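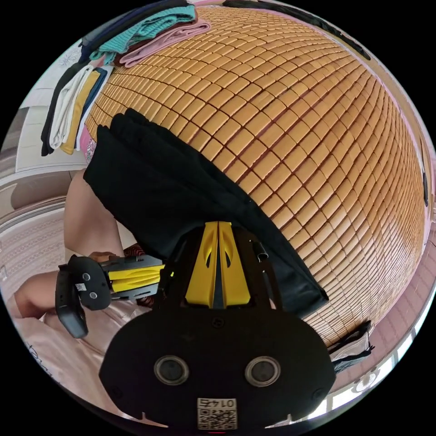

Figure 5. Tile mat over a pink bed sheet, with a black garment on top.

Section 7: Fitting and Caring for the Cooling Mat

Read this section before placing the Plandell mat on a bed for the first time. It applies to all sizes sold under the Kumance range.

7.1 Placing the mat

1. Make the bed with a fitted sheet and smooth out any folds.
2. Unroll the mat from the foot of the bed toward the pillows, tiles facing up.
3. Leave the mat flat for one night before use. New mats may hold a curve from the carton.
4. Fasten the corner loops under the mattress, starting at the head.

Note: Adjustable beds require the split model. A one-piece mat must not be used on a frame that bends.
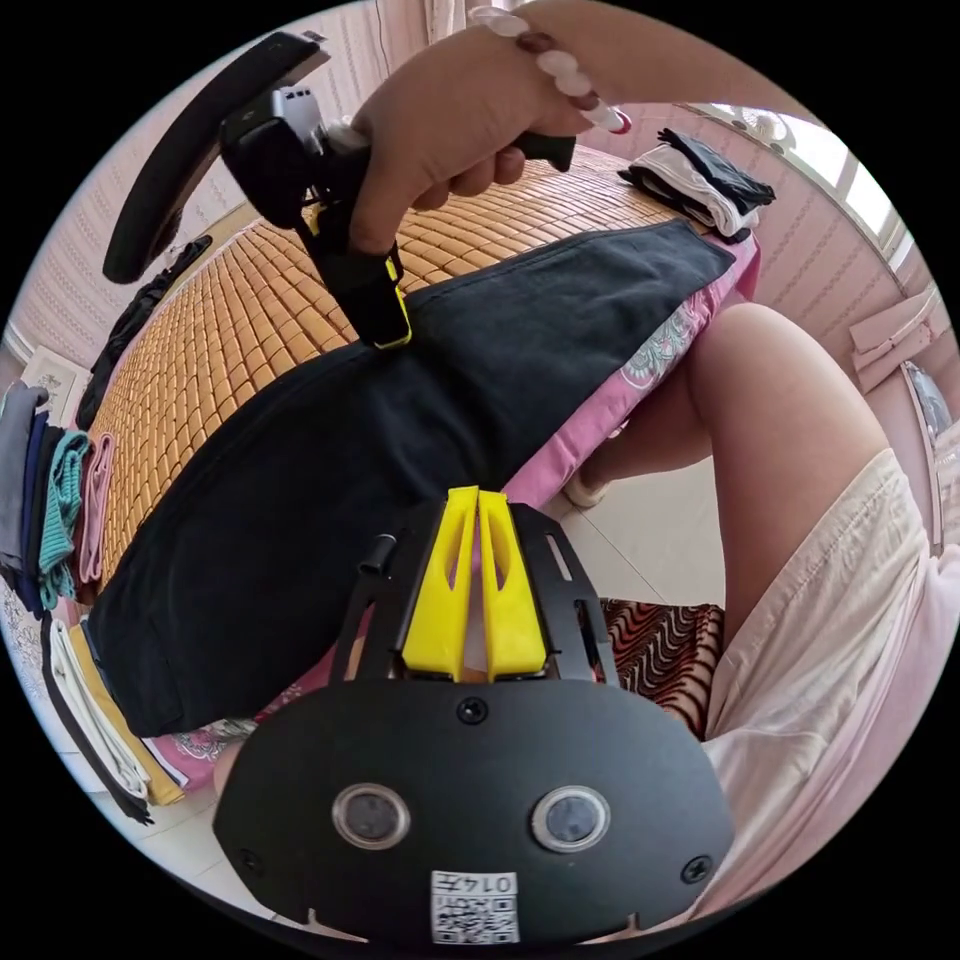
7.2 Routine cleaning

1. Remove all bedding and clothing from the mat.
2. Wipe the tiles along the rows with a damp cloth. Do not soak the cords between them.
3. Dry with a clean towel and leave the mat uncovered until no moisture remains.

Caution: Do not machine wash, bleach or iron the mat. Do not dry it on a radiator. Damage of this kind is outside the warranty.

7.3 Clothing and sharp objects

Zippers, buckles and pins can scratch the finish or catch a cord. Clothing should be lifted clear of the tiles, never dragged across them.

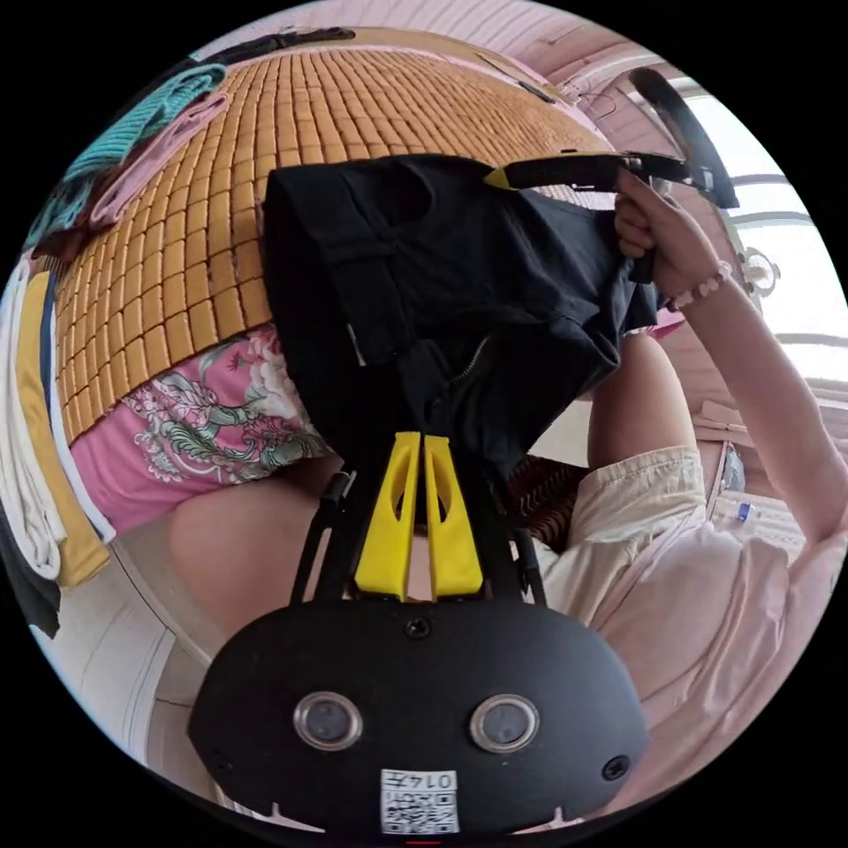 If a cord has broken, stop using the mat and collect any loose tiles. Keep them away from small children. Repair kit 1847 contains replacement cord and a threading needle. Mats with more than one broken row should be returned to the Skiltham service desk, marked for the attention of Tae-yang Baek.

7.4 Storage

Roll the mat with the tiles facing outward and store it in a dry place from November until warm weather returns.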